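Swap shelf: what's moving and what isn't
2 min read

Quick one this time, running late as usual.

The book swap at Corkent is staying put. Was going to move to the landing over the summer, isn't now. Same cupboard, same two shelves, same sticky door (lift, then pull). Hours unchanged.

Donations have been very good. Too good. Up to 33 books in a single week, mostly thrillers, and the lower shelf is bowing. So please, two bags per household from now on, and nothing with mould or missing pages. Encyclopedias, sorry, no. Old travel guides, also no, unless they have decent maps.

What we're short of: large print, anything for ages five to eight, cookery that isn't diets. And books in other languages. These go faster than anybody expected, textbooks included, and we have regulars asking every week.

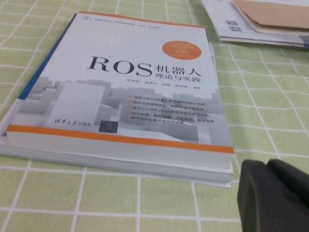
Chinese-language textbook on ROS, top of the pile.

If you bring something in a language other than English, pop a slip inside the front cover saying what it is and who it might suit. Beginner, student, bedtime reading, whatever. Two lines is plenty. Saves a lot of guessing at the shelf and stops things being filed under Misc, where they sit till January.

Stickers. The round ones from Fotetti peel off clean, the square ones don't, so round ones only please. There's a roll in the drawer. Don't put them on the spine, they cover the author and then its anyone's guess.

Returns: there aren't any. It's a swap. Keep the book, pass it on, bring a different one back, all fine. We still get people apologising for having something since last year. No need!

Also someone left a hardback of walks around Hasach with a train ticket and a pressed leaf in it, page 2. Both kept safe in the drawer if you want them back. Describe the leaf. 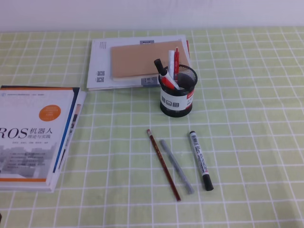

Mending morning

Bring loose covers, split spines, torn jackets. We have the Charvát glue again, the good one, plus tape and a couple of bone folders. Drying takes overnight so you'll need to leave your books and collect the next day. Name inside please. Tea provided, bring your own mug as we're down to the chiped ones.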